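Wooden dish rack or wire one for a small counter?

Posted in Kitchen, July 2026

Susdale
My wire rack is rusting and I only wash a few things a day. Is a wooden peg rack any good? Will it hold dinner plates?

3 replies

Geerts
Ours is fine for plates. Bowls lean and slide. I keep a brown mat under it and hang mugs on a stand.
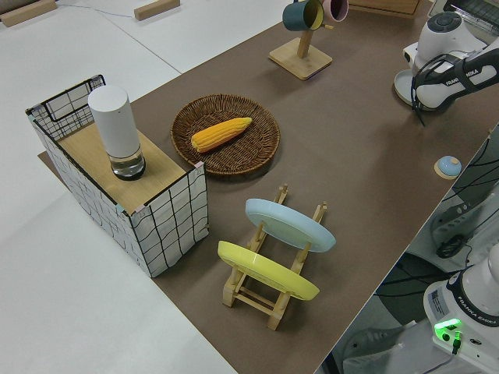
Plate rack with the corn basket and mug tree

Oil the wood when it looks dull. Mine is 8 years old. I also leave a gap between it and the toaster oven.

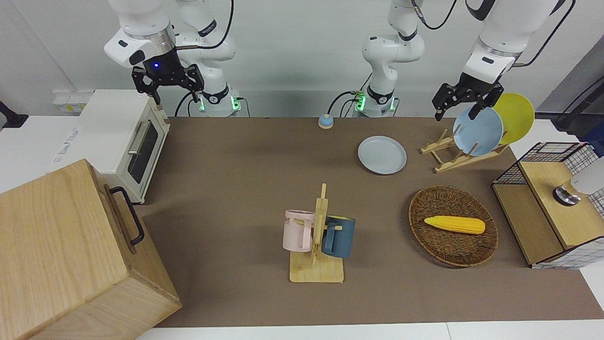
Wernoswood
Get the wire one again. Wood gets black spots at the feet.

Sterberg
Only if it sits in water. Tip it on its side overnight and wipe the mat.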